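PLADENLOW ADDS PATTERNED SURFACES TO ITS HOME RANGE

Tropical leaf wallcovering and dark red marble tabletop finish go on sale in January

December 24, 2021 - Pladenlow, the maker of wallcoverings and table surfaces for small homes, will start selling two new patterned finishes in January. The first is a tropical leaf wallcovering called Kaneko. The second is a marble-pattern tabletop finish called Punine. Both were drawn in the company's own studio and both will be sold through its showroom, its mail-order catalog and the shops that already carry its plain colors.

Pladenlow has sold mostly plain surfaces until now. Its catalog runs to whites, grays, two greens and a brown, and the company says those will stay. The new finishes were added after a long run of requests from customers who were redoing a single corner of a room, usually a breakfast nook, a desk alcove or the end of a narrow kitchen, and who wanted a strong pattern in that one place.

"People would buy our plain brown top and then ask us what to put behind it," said Tomomi Chiba, head of design at Pladenlow. "We sent them to other companies for years. At some point we decided to draw something ourselves."

The wallcovering

Kaneko is a large-scale print. The fronds overlap across the full width of the sheet in teal, turquoise and a deep blue-green, with pale khaki-yellow leaves between them. Those paler leaves have a thin black outline. Thick golden-orange stems curve through the print, and fan palms with spiky leaves and dark centers appear at intervals. The background is a very pale lavender-white.

The background color took longer than anything else in the design. The studio started with plain white and found that the blues looked hard against it, especially in rooms that get little daylight. A cream was tried next and made the khaki leaves disappear. The lavender-white was the last of several samples pinned up on the studio wall, and it was the one people kept going back to.

The print is meant to be hung on more than one wall. In a nook with a back wall and two sides, Pladenlow suggests papering all three and leaving the rest of the room plain. Chiba said that a single papered wall works too, but that the pattern is busy enough to look stranded if it stops at an inside corner.

"If you have three short walls, do the three," she said. "You will use a bit more paper and you will be happier with it."

Kaneko comes in rolls and is hung by pasting the wall. Each roll has an instruction sheet that covers measuring, matching the pattern from one drop to the next, and trimming at the ceiling and baseboard. Customers should order all their rolls at the same time and check that the batch numbers match before cutting. Unopened rolls can be returned. Opened rolls can't.

For inside corners, the sheet recommends cutting the drop a little wide, turning it onto the next wall, and starting the following piece over that turned edge. A small mismatch at the corner does not show much in a leaf pattern this dense. On the flat part of the wall it does, and the first drop should be hung against a plumb line.

The tabletop finish

Punine is a dark reddish-brown marble pattern with white and pale pink veins. The veins branch and split the way cracks do, and they run across the whole surface with no border. It is offered on square tops only for the time being. Rectangular tops may follow if the first season goes well.

The finish is a printed pattern and Pladenlow sells it as one. It has not been given the name of any quarry or stone, and shop staff have been asked to describe it to customers as a marble pattern. Care is the same as for the plain tops: a soft cloth, warm water and a drop of dish soap. Scouring powder should not be used. Hot pans need a trivet.

Dark tops show crumbs and dust more than light ones do, and the company has added a line to its care leaflet saying so. The veining helps to some extent. Customers who want a top that can go a few days without wiping may still be better off with one of the grays.

Using the two together

The two finishes were drawn at different times, and pairing them was not part of the first plan. The studio put a sample of one beside the other while clearing a bench and left them there. The catalog now shows them together on its opening pages, with the reddish brown sitting low against the blues and greens.

Pladenlow gives a few suggestions for anyone who plans to use both in one spot. Keep the floor plain. Choose trim and table edges in a simple metal color or a plain white. Pick up the golden orange of the stems in something small, such as a cushion or a bowl, if another color is wanted at all. Curtains with a pattern of their own are best left for another room.

Lighting matters with a dark top. A lamp hung low over the table will bring out the pink in the veins, while light from one side makes the surface look closer to brown. Customers can borrow a sample square of each finish from the showroom and try them at home in the evening as well as during the day.
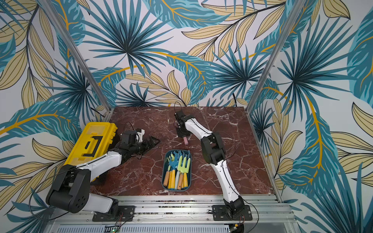
Will a pattern this large make a small nook feel crowded?

It depends mostly on what else is in the nook. Large leaves tend to read as one surface once they cover all the walls, and a small space can carry them if shelves, hooks and framed pictures are kept to a minimum. A borrowed sample taped up for a few days is the best test, and Pladenlow recommends it before any order.

Printing and supply

The first run of Kaneko is 2000 rolls. It is being printed by Lultex, which has supplied Pladenlow with its plain wallcoverings since the company opened. The first run of Punine is 610 tops. Pladenlow does not plan to number or limit either finish, and a second run of the wallcovering is already scheduled. Shops that place an order before the end of January will be served from the first run.

Color may shift slightly between printings. The teal and the blue-green are the likeliest to move, and anyone who needs extra rolls later should send in the batch number with the order so the closest match can be found. Staff will say so if no good match is in stock.

Samples and orders

Sample squares of both finishes can be borrowed from the Pladenlow showroom or sent by mail. A customer may have up to six samples out at once, and they can be kept for two weeks. Return postage is included. Samples are cut from production stock, so the part of the leaf print on any one square will vary, and a single square may show mostly fronds with no palm or stem. The catalog has a full-width page of the print for customers who want to see how the parts sit together.

Orders for both finishes open in January. Tabletops are delivered flat, wrapped on all sides, and should be checked for damage before the driver leaves. Legs and bases are sold separately and are the same ones used for the plain tops, so customers who already own a Pladenlow square table can buy the new top alone and fit it with the existing screws.

About Pladenlow

Pladenlow designs wallcoverings, tabletops and table bases for apartments and small houses. Its products are sold through its own showroom, by mail order and in independent home stores.

Press contact

Requests for samples, catalog pages and interviews with Tomomi Chiba can be sent to the Pladenlow press desk. Please state which finish the request is for and the date by which material is needed.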